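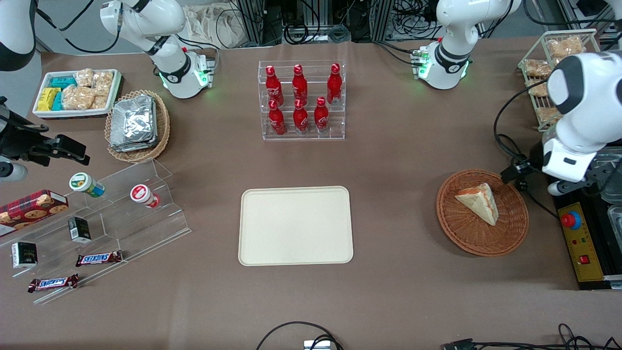
Six Cokes on the rack and a wicker basket. Snack table goals!

So my daughter comes home in April with a flyer for sleepaway camp, and she has already filled in her own name in purple pen. She's 13. I had been planning on another summer of day camp at the rec center, the one with the pool and the terrible parking, and she had been planning on a bunk at Camp Tullel. We were not on the same page at all.

I never went to camp as a kid. My husband did, every summer, and he still sings the songs when he does the dishes, so he was no help to me whatsoever. I was the one up at night reading packing lists and wondering who pulls out a splinter if I'm not there. (The nurse. There is a nurse. I called to ask.)

The man who picked up the phone was Wolfram Brinkmann, the director, and he was very patient with me. I asked about the swim test, the food, what happens if it rains all week, and whether she could call home. No phones, it's letters only. They get mail handed out after lunch, and he told me to send my first letter before she even left the house so it would be waiting for her. I loved that idea! I wrote two pages and then tore up the second one because it was mostly about how quiet the house was going to be, and she hadn't even packed yet.

The packing took over our dining room. The list said 2 flashlights, which seemed like a lot until my husband explained that one always ends up in the lake. It also wanted a laundry bag, rain boots, a hat she would "really wear," and stamps. I labeled everything. I labeled the toothbrush. She asked me to please not put her name on the outside of her sweatshirt and I had already done it, so that one stayed in the drawer.

The drive up takes you through Plulten, which has one stoplight and a bakery with 1802 carved over the door, and we stopped for cinnamon rolls because I was stalling. Then the road turns to gravel and you come around a bend and there's Lake Lahtinen, all at once, with the canoes lined up on the grass. She stopped talking. I started talking more.

Drop-off was so fast. Her counselor had a clipboard and a sunburned nose and walked us over to the cabin (it's called Tadar, they all have names, I have no idea where they come from). She picked a top bunk by the window. I tried to make the bed and got a look, so I put the sheets down and hugged her and went back to the car, where I did cry, a bit, next to a dad who was doing the same thing one car over. We nodded at each other.

Her first letter came five days later. It was four lines long. She had passed the swim test, there was a 1000 piece puzzle going in the dining hall and the whole cabin was working on the sky part, she needed more bug spray, and could I send the good kind of gum. Not one word about missing us! I read it to my husband over the phone and then I read it to my mother.

Gum isn't allowed, by the way. I checked. I sent the bug spray and a deck of cards, and I'm saving the gum for pickup day.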